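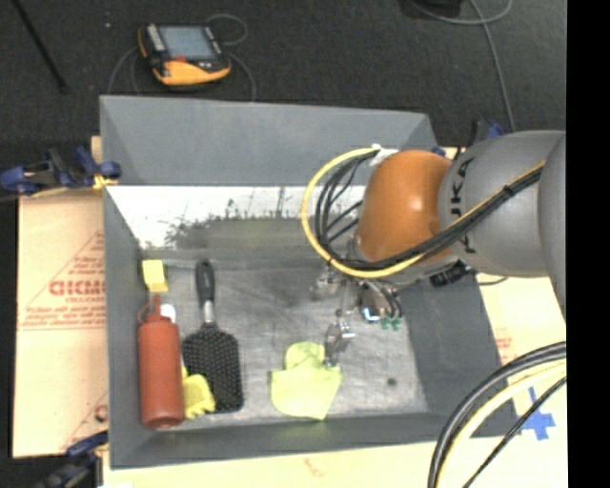

Gray bin with sloping sides, scuffed metallic floor

Spring walk-through checklist, upstairs bedrooms and hall
Golora house, built 1988
May 2022

Marks used: OK, FIX, WATCH. Comments follow the mark.

WINDOWS

Primary bedroom, left sash opens and stays up – OK
Primary bedroom, right sash opens and stays up – FIX. Drops on its own after a few seconds. Balance is worn. Prop removed, sash locked shut until the new one is in.
Sill paint – WATCH. Hairline crack at the left corner, same length as last August.
Back bedroom, both sashes – OK. Stiff, but they lock.
Escape window in back bedroom clear of furniture – FIX. The Fitero dresser covers half the opening. Move to the closet wall before anyone sleeps in there.

CORDS AND CURTAINS

Looped blind cords – FIX. One left, in the hall. All others were changed to cordless in the repaint. Tied up high for now.
Curtain rod brackets, primary bedroom – OK. Screwed into studs.
Curtain rod brackets, back bedroom – FIX. Plastic anchors, one pulling out of the drywall. The lined panels are too heavy for them.
Curtains clear of baseboard heater – OK. Hemmed up, gap measured with a tape.

FURNITURE

Tall bookcase strapped to wall – OK. Strap tight, screw holds.
Dresser strapped to wall – FIX. Strap was never put back when the room was painted. Do this after the move, not before.
Storage bench lid – WATCH. The support on the Nair bench holds the lid at full height but not halfway. Fine for adults. Would replace both supports if small kids are visiting.
Bed slats – OK. One had slid over, pushed back and screwed down.
Mirror over dresser, 36 inches wide – OK. Two hooks, both rated above its weight.

LAMPS AND OUTLETS

Bedside lamps, 60 watt limit on the socket label – OK on the left. Right one had a bigger bulb in it. Changed.
Outlet behind headboard – FIX. Plate cracked, plug sits loose. Breaker off, nothing plugged in. Needs a new outlet, not just a plate.
Extension cord under rug – FIX. Pulled out and coiled. The Jurnlow floor lamp goes next to the window outlet instead.
Smoke alarm, hall – OK on test button. Check the date on the back at the next round.

FLOORS

Rug pad under hall runner – FIX. Pad is shorter than the rug and the end curls up.
Top stair nosing – WATCH. Small squeak, no movement. Stairs were redone in 2000 and the rest are solid.

Still to buy: sash balance, hall blind, outlet and plate, toggle anchors, rug pad.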